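Kiltwood's "no-mess" renovation pledge leaves plenty of room for mess

By Ese Nwachukwu
26th September
3 min read

Home renovation firm Kiltwood says it will leave every customer's house "move-in clean" from now on, or knock money off the bill. It's a nice line. The small print is less nice.

The pledge covers kitchens, bathrooms and basement conversions booked through the company's website. Customers who aren't happy with the state of the place on handover day can claim $200 back. To get it, they have to report the problem within 6 hours of the crew leaving, send photos, and let Kiltwood send someone back to try again first. Only if the second clean also falls short does the refund apply, and Kiltwood decides what falling short means.

Anyone who has lived through a remodel will see the trouble with that clock. Plaster dust hangs in the air for a good while and then comes down overnight on everything you wiped in the afternoon. A room that looks fine at 4 p.m. can have a gray film on every shelf by breakfast. By then the claim window has shut.

The company told us the limit was set "to make sure any dust really is from our work." Asked where else it might come from in a house where a wall has just been taken out, a spokesperson said each case would be looked at fairly.

There is also the matter of floors. The terms leave out "unfinished or subfloor surfaces," and that includes bare concrete. For basement jobs, this takes out most of what people want cleaned. Concrete holds on to fine dust, and a quick pass with a broom mainly moves it to the next room. Sealing the slab first would help a lot. Kiltwood offers that as a paid extra.

Mac Suibhne, a smaller rival that has worked in the same towns for years, dropped a similar promise in May. Its terms were looser and it paid out on most claims, which may be why it didn't last. The firm now lists cleaning as a separate line on the quote, with a price next to it that customers can take or leave. It's duller than a pledge, but you know what you're buying.

Kiltwood says it trialed the scheme on 60 jobs and paid out on 2. It offers that as proof the crews are doing well. It could just as easily show that few people managed to file in time. The company would not say how many claims were started and turned down, or how many customers were told about the deadline before the van pulled away.

Crews will be using a new vacuum system from Brirnora, and the press release spends four paragraphs on it. The release has less to say about who is paid to run it. Two workers we spoke to said no extra time had been added to the schedule for cleaning. If that's right, the vacuum will come out when the job runs early – and building jobs seldom do. 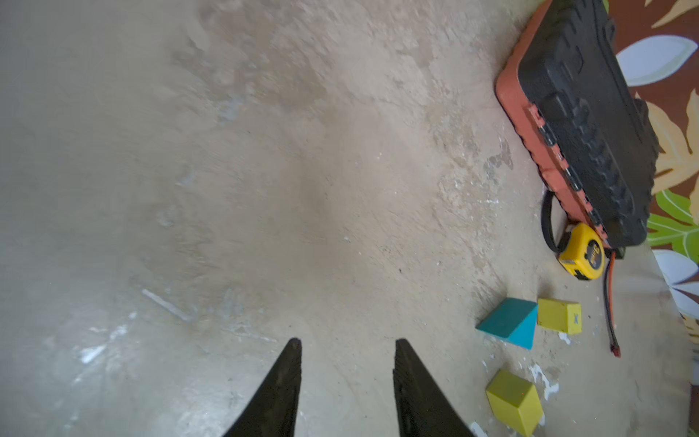 What to ask before you sign

Get the cleaning terms in writing and read the list of things left out. Ask whether bare floors count, and what it would cost to add them. Ask when the clock starts, and try to get it moved to the next day. Hold back part of the final payment until then if the contract lets you.

Kiltwood's pledge applies to new bookings only. Customers with work already under way are not covered, though the company says it will "listen to any concerns."

Recent items
Wotamano delays paint recycling plan again
Are basement conversions still worth the money?
Five-year warranties and what they leave out
Why your quote went up after the site visit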